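4.2 Account Age and the Use of Modified Clients

The second research question concerned the relation between the age of a player account and the likelihood that the account would be flagged for unauthorized changes to in-game currency. Records were drawn from the server logs of Tisham, a free-to-play browser title in which players build and defend a small settlement. The publisher, Clustov, supplied 946 accounts that had been active for at least one full week. All account names were replaced with random codes before the records reached the authors.

An account was treated as flagged when its balance rose by more than 3,000 coins within a single session without a matching purchase, gift or quest reward. This threshold is stricter than the one used by the publisher's own moderation staff, who review any unexplained gain above 300 coins. The stricter value was chosen after a trial period in June, during which the lower value produced many cases that were later traced to delayed quest payments. Such payments are held by the server when a player loses connection and are released together at the next login.

Of the flagged accounts, 45 were examined by hand. The examination covered the order of purchases, the length of each session and the messages sent between the client and the server. In most of these cases the coin balance shown on the player's screen had been changed locally, while the balance held on the server had stayed the same. The player could see a large sum but could not spend it. This pattern agrees with the account given in Section 2 of widely shared "unlimited coins" tools, many of which alter only the display.

A smaller group of cases involved repeated requests for the daily reward. The server accepted these requests when they arrived close together, before the first had been recorded. The fault was reported to the publisher and was repaired before the second round of data collection began. Accounts that had gained coins in this way were kept in the sample, but they are marked separately in the appendix.
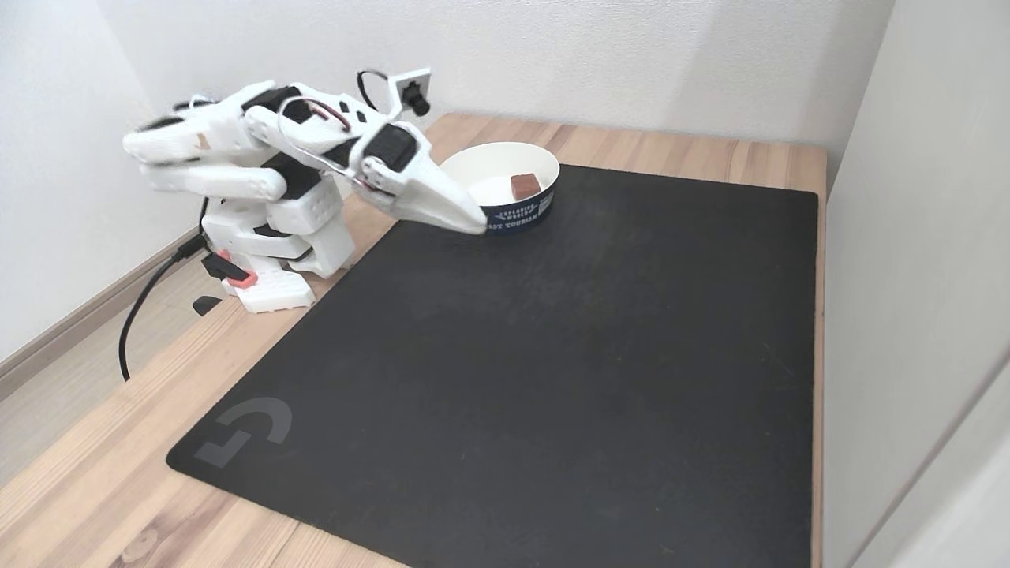
Figure 3. White 3D-printed arm on a wooden desk, with the gripper at the rim of a paper bowl.
Kaczmarczyk Institute for Play Research, Milgate
Wednesday, January 2, 2019

Newer accounts were flagged more often than older ones. The difference was clearest in the first days after registration, when players have few coins and the waiting times for new buildings are long. Older accounts were flagged less often, although the sums involved were larger when flags did occur. It should be noted that accounts closed by the publisher before the start of the study were not available, and the results for older accounts may therefore be too low.

Membership in a player alliance was also considered. Accounts that had joined an alliance were flagged less often than those that had not, but the effect became weak once account age was taken into account. No firm claim is made on this point. Alliance records in Tisham show only current membership, and it was not possible to determine whether a player had left or been removed from a group before the records were taken.

The relation between flagged activity and real-money purchases is treated in Section 4.3.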